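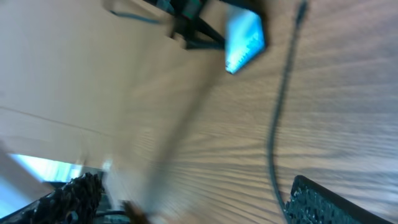
How often does an oiled wooden table need doing again? Twice a year is enough for a table that gets meals on it every day, and once a year for a side table or desk. If water stops beading and soaks in within a minute or so, do it sooner.

The rest of this page covers cleaning, small repairs and re-oiling, in the order I do them. It applies to solid wood with an oil or hard wax oil finish. Varnished and lacquered tops are a different job and most of what follows will do nothing for them.

## Finding out what finish you have

Put a drop of water on a part that doesn't show and leave it ten minutes. On varnish it will sit there unchanged. On oil it will leave a slightly dull or dark spot that goes off as it dries. If the spot is dark straight away, the oil has worn out.

Old furniture may be waxed instead. Scrape lightly with a fingernail and look for a soft, greyish curl. Wax has to come off with white spirit before oil will go in.

## Everyday cleaning

- Wipe with a damp cloth, wrung out hard, then a dry one.
- For grease, a few drops of washing-up liquid in a bowl of warm water.
- No kitchen spray, and nothing with bleach in it.
- Wipe along the grain. Crumbs dragged across it leave fine scratches that show in low sun.

Spray polish from a tin is best avoided. The silicone gets into the wood and the next coat of oil comes up in little craters - I had this on a sideboard and it took two full sandings to put right.

## White rings

These are moisture in the finish and usually lift. Lay a dry tea towel over the ring and press with a warm iron, no steam, for a few seconds at a time. Check between each go. If the ring is still there after five or six tries, leave it overnight and try again.

## Black marks

Black marks are tannin in the wood reacting with iron, usually from a wet tin or a pan left standing. Oak is the worst for it. Oxalic acid crystals will bleach them out:

1. Sand the area back to bare wood.
2. Dissolve the crystals in warm water, following the packet.
3. Brush on, leave twenty minutes, rinse well.
4. Let it dry for a full day.

Wear gloves and glasses, and keep the packet away from children. Do a whole board at a time and stop at the joint, otherwise you get a pale patch in the middle.

## Dents

A dent where the fibres are squashed can be steamed up. Put a few drops of water in it, cover with a damp cloth and touch the tip of a hot iron to the cloth. A cut where fibres are broken won't rise and needs filling or leaving alone. I leave most of them.

## Sanding and oiling

Start at 120 grit, then 180, and finish at 240. Going finer closes the surface and the oil stays on top. Always go with the grain, and use a cork block on the flat so that you don't dish the softer parts. Vacuum, then wipe with a barely damp cloth and let it dry.

I have used Skovard hard wax oil for the last few tables and Illis danish oil before that. The Skovard is thicker and marks less, the Illis is easier to patch. Either way:

- Stir the tin, don't shake it.
- Put on a thin coat with a lint-free cloth.
- Leave fifteen minutes, then wipe off everything that hasn't gone in.
- Wait overnight and do a second coat. New wood may want a third.
- Do the underside as well, one coat. A top sealed on one face only can cup.

Missing the wipe-off is the usual mistake. Oil left sitting goes sticky and stays that way for weeks. If that has happened, rub it down with a little fresh oil on a white pad and wipe again.

**Oily rags can catch fire by themselves.** Open them out flat outdoors to dry, or put them in a metal tin full of water with a lid on. Don't leave them screwed up in a bin or a pocket.

## Afterwards

The surface is dry to touch the next day but goes on hardening for a week or two. Use mats, keep wet glasses off it and don't cover it with a plastic cloth. Check the tin for the full curing time if the table is used for food.

A half-used tin skins over quickly. I decant what's left into a smaller jar, filled close to the top, and write the product and the month on the lid.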